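Notebook – arm trial, November, second session

Picking up from where I left off before lunch. Kit under review is still the Stornimeck tabletop package, the one where they send you the software, a year of support and a set-up guide and you bring your own arm. We've got it on loan until the end of the month and then we either pay up or send the dongle back.

Set-up first, while I still remember it. The guide says an hour. It took me most of the morning, and a good part of that was the licence server refusing to talk to our network (Lindsay, the old workstation, is still on the wrong subnet – must sort that properly one day). Once it was on, though, I was pleasantly surprised! The calibration routine is lovely. You jog the arm to a few points, press confirm, and it works out the table plane for itself. I did it twice because I didn't trust it the first time, and the two results agreed well enough that I've stopped worrying.

Things I like so far: the speed slider is right there on the main screen and not buried three menus down like it was in Jikau. The stop command is quick. The log files are plain text, so I can read them without installing yet another viewer. Things I don't like: the help pages keep sending me round in circles, and the pop-up asking me to rate my experience came up in the middle of a move. Who thought of that?

Approach height is the setting I spent longest on. The default is 34 mm above the object before it starts down, and for bowls that seems generous. For the small stuff I'd want it lower, but the software grumbles if you change it for one object and not the others. I've asked support whether there's a per-object override. No answer yet.

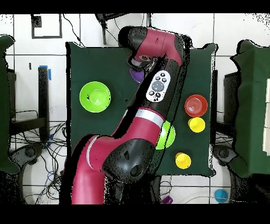
Gripper over the small purple piece, bowls and cups left out on the green cloth.

Started the afternoon run at 1415 with the speed set to 500 on their scale (no units given anywhere, which drives me up the wall). Smooth all the way. Put it up to 600 and I could hear the difference at the elbow when it changed direction, a sort of dry tick. I don't think that's the software's fault, but I've put it back to 500 for now and will have a listen with the covers off when there's a quiet hour.

Colour picking was better than I'd expected from the brochure. Ask for red and it goes for red. Yellow is more of a muddle, as you'd think with more than one yellow cup on the table – it picks whichever it likes and doesn't ask. There's supposed to be a "nearest first" option, and I found the tick box, but ticking it made no difference that I could see. Either it needs a restart or it's just for show. Try again tomorrow with a clean start.

Had a quick look at the price list as well. The basic tier would do us. The next one up adds the Florance planner, and I can't see us using it unless we go back to stacking, which we said we wouldn't until the spring. Support is the bit worth paying for, provided they do in fact reply to people.

Still to do:
– restart and retest nearest first
– chase support about approach height
– save the calibration file somewhere other than the desktop
– tidy the cables on the left before anyone rolls a chair over them again
– find out what 500 is 500 of

Left it powered down with the cloth still on. Whoever's in first, please don't move the table, I'd like to see whether this morning's calibration holds overnight.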